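Stop buying painted cups

14/03/2020

Quick one today because I have to be out the door in a bit, but I've been chewing on this all week and want it down before I lose it.

I think the plain steel cup is the best drinking vessel anybody has made and I think we've spent ten years ruining it with paint and lids and straws and a little rubber boot for the bottom. There. That's the opinion. Rest of this is me defending it.

Went through the kitchen cabinet last weekend. One shelf. 27 cups for a household of 2. Twenty seven! I lined them all up on the table and it looked like a yard sale. Glass ones, a few mugs from jobs I don't have anymore, plastic from ball games, and then the tumblers. So many tumblers. Tall ones mostly, the kind that won't fit under the faucet filter unless you tip them sideways and get water up your sleeve.

And then the steel cups, which are short, and wide, and have nothing on them. No color. No handle. Rolled rim so it doesn't cut your lip. I bought mine at Pesaswood, the restaurant supply place out past the tire shops, from a bin by the register. They sell them to diners and school lunchrooms. Nobody was trying to sell me a lifestyle with it, I just put them on the counter with a roll of foil and some trash bags.

What I like. You can see into it. Sounds dumb. But try looking down a tall skinny tumbler and telling me if it's clean. You can't, you have to get it under the light and squint, and even then there's that dark ring down there where the coffee lives. Wide cup, you glance in, the bottom shines back at you or it doesn't. Done.

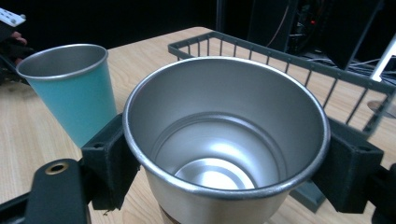
Also your hand fits. Whole hand, with the sponge. I own a bottle brush only because of tall cups and the bottle brush is the most disgusting object in my home, it sits in a jar by the sink and drips. Get rid of the tall cups and the brush goes too. Two problems one trash bag.

Now the paint. My beef with paint is it makes you careful. The second you buy the nice soft blue one you're hand washing it, you're yelling at people about the dishwasher, you're upset over a chip. It's a CUP. Bare metal gets a scratch and then it gets 300 more and after a while the scratches are just the finish. Brushed steel starts out looking a bit scratched anyway, so you're never losing anything.

I'll be fair. The tumblers do some stuff better. Double wall ones keep the ice longer, no argument. I have a Lestano that kept ice all the way through a day of moving furniture and I was grateful to it. If you drive for a living or work outside, keep yours, ignore me. And a plain single layer cup with hot tea in it is a bad time, you will learn that once. Use a mug. I'm not a fanatic, mugs are fine.

And color is useful if you've got kids, blue is yours, green is yours, stop fighting. I get that. A rubber band does it too but ok.

What I don't buy is the collecting. The Zotance people put out new colors every season and folks line up for them, and I've seen kitchens with a whole wall of these things, matching lids in a drawer, and the family drinks out of the same three. Same with us. When I had everything on the table I could of told you with my eyes closed which ones get used. The dents tell you. The pretty ones were up at the back with dust in the bottom.

I wrote something a bit like this about frying pans a while back and got told I was being a snob in reverse. Maybe. There's a kind of person who brags about owning the cheap thing, and I can hear myself doing it. But I'm not saying cheap. My favorite is a Yazıcı one that was not cheap, heavier than the Pesaswood cups, with a little step inside near the bottom so they stack without jamming. Somebody thought about that step. It's the kind of thing I'd pay for, where a new shade of aqua I wouldn't.

Stacking, right, forgot stacking. Steel cups go inside each other and take up the room of one tall cup, give or take. Tumblers stack badly or they stack and then stick and you're running hot water over them at 7 in the morning saying words.

So the shelf now. Kept the steel ones, the mugs, a couple glasses for company, and yes, one of the tall blue ones, I didn't win every round in this house. Everything else went in a box for the thrift store on March's next free Saturday, and it's in the hall where I keep kicking it.

If yours is dull on the inside by the way, baking soda and a wet rag, go round and round, rinse. Don't use the green scrubby unless you want swirls. I did that and now one of them has swirls.

Ok, really late now. Comments are open, be nice about my spelling.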